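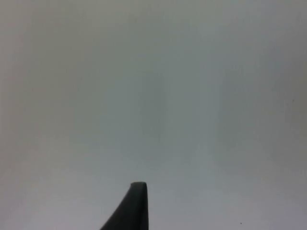
Plestthorpe, 2022-02-09

Review: Toltora two-arm starter kit, bought for an after-school robotics club

Our club spent its equipment money for the year on one item, the Toltora starter kit. It is a bundle for teaching manipulation by demonstration. The kit supplies clamps, wiring, gripper fingers, camera brackets, control software, a task book and a bag of small solid shapes. It does not supply arms. We already had those, along with a laptop that meets the stated minimum. The members have used the kit since October, and this review covers the hardware, the software and the task book in that order.

Fingers and brackets

The replacement fingers are dark wedges with a blunt, rounded tip. The blunt tip is the right choice for students. It forgives a descent that goes slightly too far, and it does not scar the table the way our old square-ended ones did. The taper also leaves the wrist camera a decent view past the finger. The drawback is grip area. On anything round the contact patch is small, and a ball has to be taken close to its widest point or it squirts out sideways.

The fingers attach with 2 mm hex screws. Use thread locker. The manual mentions it on page 56, long after the page where you fit them.

The wrist camera bracket holds its angle. The fixed camera bracket has a ball joint that sags under the weight of the cable, and we ended up tying the cable to the stand. After that it stayed where it was put. Camera exposure is automatic with no manual override, so a close view of a plain pale surface comes out soft and grainy. The members learned to keep something with an edge in view when checking focus.

The task book

Most of the sessions come from the task book, which is better than the rest of the documentation. Every task uses a container and a few shapes, and the instruction is a single sentence: put the cylinder in the basket, put the ball in the basket, take everything out again. You provide the container. Ours is a rectangular woven basket with sloping sides.

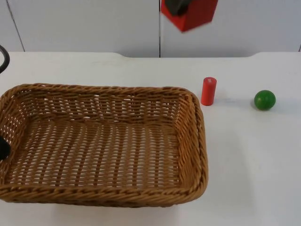 Basket, red cylinder and green ball on the white table.

The choice of container matters more than the book suggests. A thick rim is easy to catch with a fingertip on the way in, and students tend to plan the grasp carefully and the release hardly at all. A woven floor with gaps shows the tabletop through it, which gave the kit's object finder some trouble on a white table. It reported false detections inside the basket until we raised the minimum object size. A plain plastic bin would be easier. We kept the basket – the harder case made better exercises.

The color set is well chosen. Saturated red and green on white separate cleanly under ordinary ceiling lights. The task book never says what to do when one object is hidden behind another or behind the container, and that came up in the first session. From a low side camera, a shape standing close behind the rim nearly disappears. The members' fix was to compare both camera feeds before choosing a target, and that procedure should have been in the book.
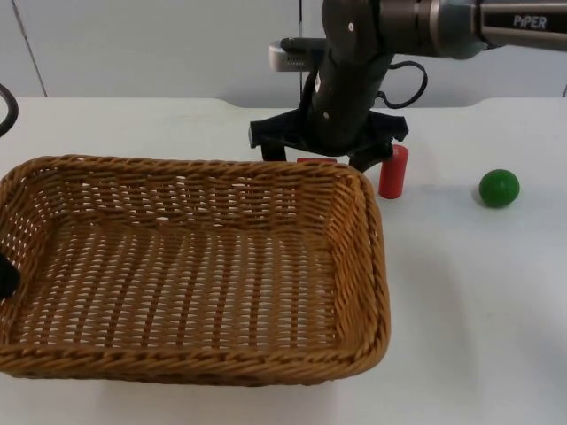 PiPER arm at the back corner of the basket, gripper open beside the cylinder.

Software

The recording program, Clirkex, is the weak part. It starts quickly, logs both arms and all the cameras, and files each attempt in its own folder. Playback is good. Labeling is poor: an attempt can be marked pass or fail and nothing else, so a dropped ball and a missed grasp go into the same pile. We keep a paper log next to the laptop.

Clirkex also drops the connection to one arm from time to time. Restarting takes up to 10 minutes if the arms have to be homed again, a serious loss in a short session. The update in the Nzioka branch of the software, which a neighboring club recommended, reduced the dropouts but broke the playback speed control. We went back to the standard release.

Suitability

Three students per arm is the practical limit: one driving, one watching the camera feeds, one on the log. With a larger group, plan separate work on the laptop. Younger members managed the cylinder tasks without much help and found the ball tasks frustrating. Cable loops near the wrist need checking before every run, and the kit's clips are too few. Buy extra.

Rating: hardware good, task book good, software fair. We would buy the fingers and the task book again. The fixed camera bracket we would replace with an ordinary clamp stand.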